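Home Desk & Table Bedroom Bath Sale Help

The Haverford Tissue Box Cover
Black faux leather, white contrast stitching
Eltura Desk & Table

A box of tissues is a useful thing in an ugly coat. You buy it for the tissues and you get, free of charge, a cardboard meadow in three shades of teal. For the next few weeks the meadow sits on your table and argues with everything else in the room. The Haverford goes over it and ends the argument.

It is a box for a box. We have heard all the jokes, most of them from our own shipping department, and we have now sold 1,655 of them, so please send any new material to the usual address.

How it's made

The sides are stiff board wrapped in black faux leather. We say faux because it is. No cow was consulted. It has a light grain and a low shine, and it wipes clean with a damp cloth, which real leather would complain about. White stitching runs along the corners and around the top rim. Keisha Abernathy drew the first version with black thread on black, and it looked very smart in her sketchbook and like a lump of coal everywhere else. The white thread went in a week later and has stayed.

The bottom is open. Set your tissue box down, lower the Haverford over it, pull up the first tissue. There are four small felt feet, one under each corner, so it won't scratch a painted tabletop when you drag it toward you at 3 a.m. in the middle of a cold.

What fits

The standard flat box of up to 200 two-ply tissues, from pretty much any drugstore or supermarket. Some bargain boxes run a little tall, and the cover will then sit up off the table like a hat on the wrong head. Trim the cardboard or buy the next size down. It will not fit the upright cube kind. For those we make the Guscombe, described on its own page, with the same material and a smaller footprint.

Measure before you order if your tissues come from a warehouse club. We mean it. Bakari Mwakalinga handles our returns, and he can tell a warehouse club customer from the first line of the email.

What it doesn't do

It doesn't hold remotes, pens, or reading glasses. There was a version with a side pocket (the Skolenitz, now discontinued) and people filled the pocket until the whole thing tipped over. It doesn't keep tissues moist, scented, or secret. It also can't be machine washed, and we would like to thank the customer who checked.

Care

Dust it. For fingerprints, use a soft cloth and plain water, then dry it off. Skip the furniture polish – it leaves a film, and the film collects lint, and a tissue box has all the lint it needs. Keep it away from radiators. Hot mugs on the lid will leave a ring, and the ring will be yours to keep.

We rub the stitching on a test rig for 3,000 passes before we approve a new batch of thread. The rig is a bit dull to watch. Two batches have failed so far and went back to the supplier with a polite note.

Ordering

Ships flat-bottomed and fully assembled, in a plain carton. Allow 10 working days, longer in August when half the workshop goes to the lake. Returns are fine if the cover is clean and the tissues are not included.
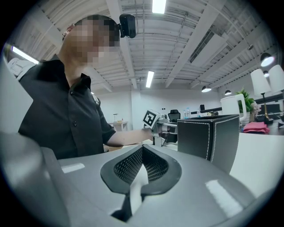

Where to put it is the question we get most, and the answer is wherever you sneeze. Black looks severe on the product list, and buyers with pale rooms tend to write in and fret. On a white table it does very well. The white stitching picks up the tabletop and a white kettle nearby, and a broad-leaved green plant keeps the whole group from looking like a dentist's waiting area. White drum-shade lamps don't hurt either. On a black desk the stitching does the opposite job and shows you where the box stops and the desk starts, handy if you reach for things without looking. Leave enough clear space above the slot for a hand coming in fast.

Related items
Guscombe Cube Tissue Cover, black
Haverford Pen Tray
Haverford Coaster Set
Eltura Felt Feet, spare pack
Skolenitz Cover with Pocket (discontinued)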